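Section 3: Setting up the room and the buzzers

If you've got this far you have your questions written and checked (well done, that's the worst of it), so now we get to the part I like best, which is turning a cold hall into a quiz night. I've done this for our village more times than I can remember, and I still follow my own list!

1. Get in by 4:30 in the afternoon if the doors open at seven. You'll think it's too early. The heating at our place takes ages and somebody always has to go home for an extension cord.

2. Set out the tables with six chairs each. Teams of eight will beg you. Say no, kindly, and offer them two tables next to each other.

3. Put the quizmaster's desk on the short wall, facing the longest run of tables. I used to sit on the stage, but Sheyla Guzmán pointed out that the back row could only hear me when I shouted, and she was right.

4. Plug the Ivico base unit in at the desk and switch it on before you hand out any buzzers. Wait for the steady green light.

Note: if the light keeps blinking, turn the unit off, count slowly to ten and try again. Mine does this every February, no idea why.

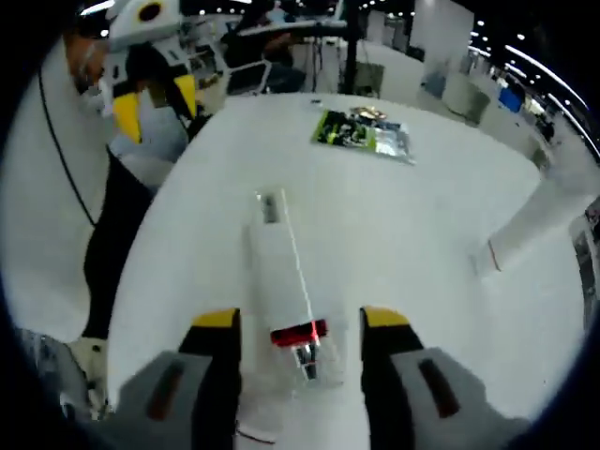
5. Pair the buzzers one at a time. Hold the button on the buzzer until it beeps twice, then press Accept on the base. Do them in table order, or you'll have table two answering for table five all night (ask me how I know).

6. Walk each buzzer to its table and press it there. The range is fine in the main hall, but the corner by the kitchen hatch can be patchy, and I'd sooner move a table before people have put their coats and snacks all over it.

Caution: don't let anyone stand a drink on the base unit. A new one cost us $300, and that was most of what we made from the raffle.

7. Put out the answer sheets, one per round, face down. I clip the picture round to the back so that keen teams can't start on it during the welcome.

8. Do a sound check with a real question, read at your real speed. Have a friend sit right at the back and write down what they hear. Kofi Aidoo once wrote "the capital of Piranha" and I slowed down a lot after that.

Note on scoring: I keep the scores on paper and Nana Bawa types them into the laptop as we go. If the two don't match, we use the paper and fix the laptop in the break. Read the totals out after every second round, starting from the bottom, and leave a little gap before the top three because people love it.

9. Put the tie-break question in a sealed envelope in the desk drawer. It should have a number for an answer, with the closest guess winning. Ours last time was a length in miles, the answer was 2180, and both teams were miles off!

Once all that's done, go and get yourself a cup of tea. Section 4 covers the welcome and the house rules, including what to do about phones.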